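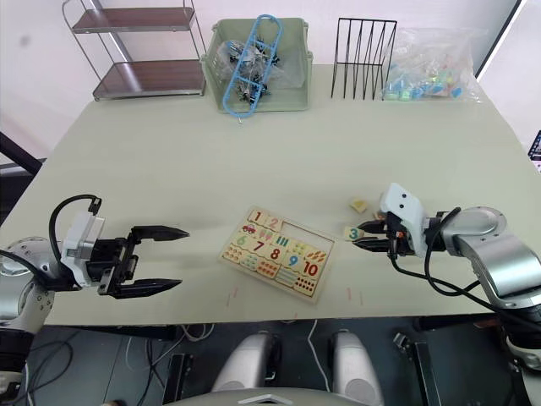
Puzzle rig notebook, February, afternoon session

Start 14:10. Both arms homed first time, which has not happened since we moved the table. Puzzle task today, the wooden number board, right arm doing the placing.

Aim for the session: get the 3 back into the top row, next to the 2, from a pick on the table. If that goes well, start on a second tile. We want one clean number before the Stilis round, and I'd love it to be two.

Grip

The 3 is a lovely tile to practise on. Big numeral, easy to read from the head view, and the slot is in the top row with the 1 and 2 beside it, so you can see straight away if you're coming in crooked. With the right gripper closed on it just beside the board the numeral is still showing between the fingers. Keep this grip! Last time we held the tile too low and the fingertips hit the tray before the wood did.

Closing force left at 18 on our own scale. Tried 27 for a few picks and the tile twisted as the fingers came together, so back to 18 it went.

Left arm

Parked wide open on the other side of the board for now. The plan in the Udero write-up is for it to steady the tray while the right arm pushes the tile home, and I think they're on to something, the tray does creep when you press on it. But one arm at a time. I want to know how far we get without help before we add another thing that can go wrong.

Runs

First go: picked fine, came over the slot, let go too early. Tile sat across the edge of the recess. Very close though.
Next go: same approach, slower at the end. In! Proper little click. Cheering from the back bench.
After that a mixed bunch. Two more dropped in neatly, one caught on the corner and I stopped it by hand. Final count for the 3 was 8 good placements, and the last few were nearly boring to watch, in the best way.

Step time on the descent is now 480 ms. It was much shorter before and the arm was arriving with a bit of a wobble. If you change it, please write it down here and not on the whiteboard.

The board angle

I had been squaring the tray up to the table before every run. Stopped doing that today and left it slightly turned, and the pick and place still held up. Really pleased with this. The Fodura rules say the judges set the board down themselves, so we were never going to get it perfectly straight on the day.

Second tile

Only got as far as trying the 10. It's down near the lower right, so the right wrist has to fold in much more and the cables drag over the table on the way. One snagged for a moment. Needs a clip further up before we try again. I had a look in the Nyamweya kit and there's nothing the right size, will bring some from home.

To do next time
- clip the right wrist cables, then the 10 again
- left arm holding the tray, gently, with no tile at first
- save the 480 setting as the default
- try the 3 starting from further back on the table

Packed up 16:45, arms parked, logs copied over. Best session so far this term, I could happily have stayed another hour.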